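Laundry demos: do you keep the ugly ones?

pavstead_pat
Two arms, top-load washer, pile of clothes on the floor, and I've been at this since November.
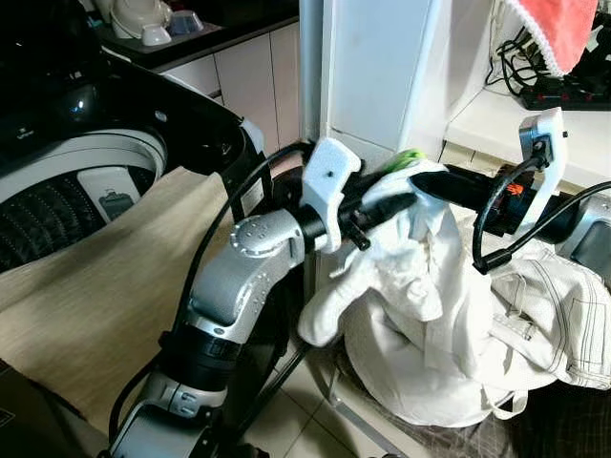 I'm at 458 episodes now and I need to decide what goes into training. My rule so far has been to toss anything where I fumble a grab or have to go back for a sock. That leaves me with a lot of very tidy demos and a policy that freaks out the second a shirt bunches up.

cavcombe
Keep them!! I threw out all my messy runs last year and regretted it big time. If it never sees you recover from a bad grab, how's it going to learn to?

lint_trap16
Gonna disagree. Fumbles taught mine to fumble. It would grab, let go, grab again, all day long. I only keep a bad one if the fix is quick, under 7 seconds.

cavcombe
Sounds like you had too many of them in the mix, though. What was the split?

lint_trap16
Half and half, so ok, fair.

pavstead_pat
Hm, I could tag them and try 60 clean to every 16 messy. Does it matter that nearly everything in my pile is white? The few striped and checkered things feel easier to me but maybe that's just my eyes.

nudomis_fan
Mix the pile up more before you touch the ratios. White on white is rough when you're trying to find an edge. And shuffle it between runs, don't just drop stuff back in the same spot (guilty).

pavstead_pat
Also guilty. Ok, reshuffling tonight, and I'll post the numbers for both splits when they're done.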